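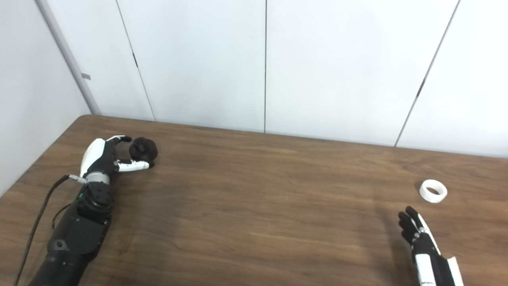
3. Household surfaces and the sound of a room

3.1 Why furniture belongs in the model

Most studies of speech comfort at home begin with the walls, the ceiling and the floor, and we began there too. It took one June evening of listening tests to change our minds. A listener in our second apartment moved from the sofa to the dining chair, and her scores on the word list dropped sharply even though she was now closer to the loudspeaker. The walls were the same, the background noise was the same, and the only large thing that had come between her and the voice was a bare dining table. We were delighted. A result that annoys you at nine at night and still holds up the next morning is usually worth a section of its own.

The physics is well known and wonderfully simple. Sound from a talker reaches a seated listener directly, and a moment later it arrives again after bouncing off the tabletop. The two paths differ in length by only a few inches, so the second copy lands too soon to be heard as an echo. It colors the voice instead, lifting some frequencies and canceling others. Add a hard wall behind the talker and a third path joins in. Room models that treat furniture as a small amount of extra absorption miss this completely, and a table does very little absorbing anyway.

3.2 Homes and listeners

We recruited 87 listeners through two neighborhood centers in the Hudik district. All of them were over sixty, and all had reported some trouble following conversation during meals. Eleven lived in the homes where we carried out full measurements, and the rest came to one of those homes as guests. We wanted real rooms with real clutter – curtains, bookshelves, a ticking clock in one case – and we asked residents to leave everything as they normally kept it except what was on the dining table itself.

Each listener heard short sentences at a normal talking level under three table conditions: bare, covered with a thin cotton cloth, and covered with a cloth over a felt pad. The sentences came from the Assefa lists, recorded by two talkers, one with a low voice and one with a high voice. The order of conditions was shuffled for every person. Between sets we gave people as long a break as they liked, and we recommend this to anyone planning similar work. Tired listeners guess, and guesses are very hard to spot afterward.

3.3 Measuring the reflection

For the acoustic measurements we placed a small loudspeaker at mouth height on one side of the table and a microphone at ear height on the other. We then repeated the measurement with the table taken out of the room, which gave us the direct path and the wall reflections on their own. Subtracting one from the other leaves the contribution of the table, and it is a lovely thing to see on a screen after years of treating it as a nuisance. Sushil Nigam wrote the routine that lines up the two recordings, and it made an enormous difference to how fast we could work.
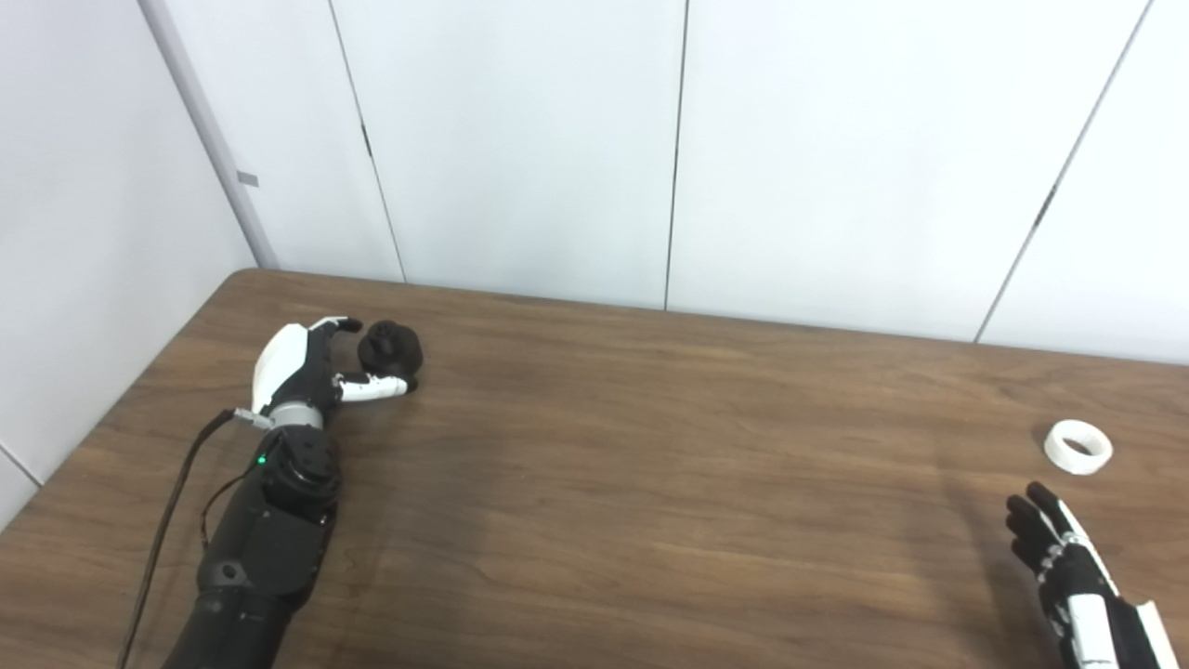

Figure 3. Brown tabletop with visible woodgrain.

The angle at which sound meets a table matters more than most readers will expect. At the low angles typical of conversation across a meal, even a material with modest absorption sends most of the voice back up again, and the result depends on how flat and how open the surface is. A flat wooden top with its grain showing, as in Figure 3, may look warm and soft to the eye, and several of our listeners assumed that wood would be kinder to speech than glass. In our measurements the two were very hard to tell apart. The strength of the table reflection between the lowest and the highest wooden tops varied less than it did for a single top when we moved the microphone up by the height of a cushion. Grain direction had no effect that we could find, and we did look, because it would have been such fun to report one!

3.4 Results

Covering the table helped. With the bare top, listeners with hearing loss repeated fewer sentences correctly than with either cloth condition, and the felt pad gave the larger gain of the two. The thin cloth alone was a mixed story. It softened the clatter of cups and forks, and people liked that very much, but its effect on the voice reflection was small. Once the felt went underneath, the dip near 220 Hz stayed where it was while the upper dips became shallower, and those upper dips sit in the range that carries consonants.

Talker voice mattered as well. The benefit of the felt was clear for the high voice and weaker for the low voice, a pattern that fits the measurements nicely. Almost 90 percent of listeners said they preferred the padded table when asked at the end of the session. We treat that figure with care, as everyone could see which covering was in place, and a laid table simply looks more inviting.

Seating produced the surprise. Listeners at the corner of the table, with the talker around the corner instead of straight across, did as well on a bare top as others did on a padded one. The path over the table is shorter there and the faces are closer, so lip reading probably plays a part. We did not separate the two effects, and the Eltier group's method with a screen in front of the talker would be a good way to do it.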